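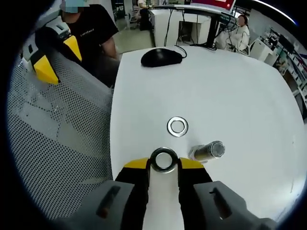
**Figure 2.** Ring and flat washer.

### 4.2 Fastener loss on rural field gates

The survey covered 2144 field gates in the parishes of Fellham and Gurnow. Each gate was visited once in April and the hinge, latch and fixings were checked by hand. Washers were missing from at least one fixing on 16 per cent of the gates. Loss was more common at the latch than at the hinge, and more common on gates beside roads than on those between fields.

Farmers gave different accounts of this. Several at Gurnow said that washers were left off when a latch was moved to suit a new post. Others blamed vibration from passing lorries – the Britance road carries up to 3000 vehicles a day at harvest. Our data do not settle the matter, as traffic was not measured at the gates themselves.

Pavlović's earlier study of stiles at Fairweather found a similar pattern, although her sample was small and most of the stiles had been rebuilt by the same contractor. We used her recording sheet with one change: bent washers were entered separately from missing ones. Gates tied shut with twine were left out of the latch totals and are treated in Section 4.3.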